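Search this site Search
Enter keywords

Robot learns to sort soft and thin objects from hand-held demonstrations

A research group at Telby has presented a method that helps a two-armed robot learn from fewer demonstrations than before. The work was shown on Friday at an internal meeting and will be sent to a conference in November.

The group, led by Araceli Cabello, studied a common problem. When people show a task with hand-held grippers, they do not all do it in the same way. One person takes the object with the left hand, another passes it from hand to hand, and a third stops in the middle to correct the grip. A robot that learns from all of them together often becomes slow, and sometimes it waits above the object and does not decide.

The new method, which the group calls Dosar, looks at each demonstration after it is recorded and divides it into short parts. Each part receives a score which says how well it agrees with other parts that begin from a similar position. The parts with a low score are not thrown away. They are used less in the training, and they come back with more weight when the robot meets a situation that is rare in the other recordings.

"At the beginning we deleted the strange recordings, and this was a mistake," said Cabello. "The strange ones contain the recoveries. If you delete them, the robot does not know what to do after a bad grip."

For the study, 6 people recorded 230 demonstrations of putting small everyday objects into containers. After the scoring, the group trained a second model with only 113 of them, chosen by Dosar. The smaller set gave a result as good as the full set on the objects used in training. On new objects it was a little better, but Iker Requena, who made the tests, asks for caution here, because the number of new objects was small.

The recordings were made at a table covered with white paper. The person sits and holds one gripper in each hand, and each gripper carries a plate with dark dots. 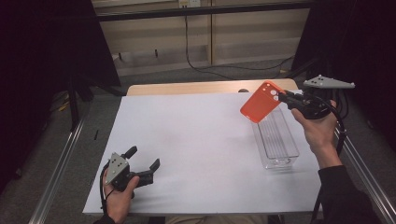 Flat objects were the most difficult part of the study. A thin thing can turn between the fingers when it is lifted, and then it arrives at the container with the wrong angle. Requena explained that people correct this with a small movement of the wrist, often without noticing it. In the first version of Dosar these movements got a low score, as if they were errors. The group changed the length of the parts to 2 seconds, and after this the corrections were kept.

Macarena Salcedo, who works on control at Zernby and did not take part in the study, called the result useful for small laboratories. She would like to see the same test with tasks that take longer - for example, packing a full box - before she would use the method in her own work.

The group now plans to repeat the recordings with people who have never used the grippers. The code will be shared when the paper is accepted.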